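Warnlow Bead Names

A word list of 3,392 names for beads, stones, clasps and stringing materials, with spelling variants and short plain definitions. Version 2, updated Sep 27, 2024.

Why this exists

Bead people have wonderful words! A seller in one town says "rondelle," the next one says "saucer," and a third writes "donut" on the bag and means something else again. I started writing them down when I was sorting old price lists from the Vonetti and Vasiliu shops, and I haven't been able to stop. If you search craft listings, catalog a collection or just like odd vocabulary, I hope you have as much fun with it as I've had.

What's in the files

names.csv has one row per name, with columns name, variant_of, group, definition and source.
groups.csv lists the 30 groups (shape, finish, hole type, cord, clasp and so on).
notes.txt holds the arguments. Read it, it's the best part. The entry on "seed bead" sizes goes on for pages.

Format

UTF-8, comma separated, header in the first row. Names are lower case unless they come from a place or a person. An empty variant_of means the row is a main entry.

Sources

Most names come from printed price lists and the backs of sample cards. Nilton Nina typed up the whole Ramis catalog, including the handwritten corrections in the margins (thank you, Nilton!). 48 names came in by mail from readers after version 1, and they're marked "letter" in the source column.
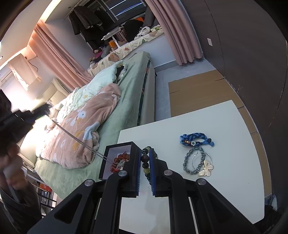

Color words were the hardest part. "Olive," "moss" and "khaki" overlap so much between sellers that I gave up on merging them and kept each one as its own entry, with the seller's own wording in the definition. The same goes for the browns. If you need tidy colors, group them yourself and please tell me how you did it, I'd love to see.

Known gaps

Very few names for wooden beads so far.
Knot names are thin, and two spellings of "larks head" still need joining.
Definitions are in English only.

Changes since version 1

Added the cord group in July, split "clasp" from "closure," and fixed a lot of typos in the finish group.

Sending corrections

Open an issue with the name, where you saw it and what it meant there. Scans of old sample cards make my week.

License and credit

Free to use and change. Please credit Anselmo Ticona, Warnlow Bead Names.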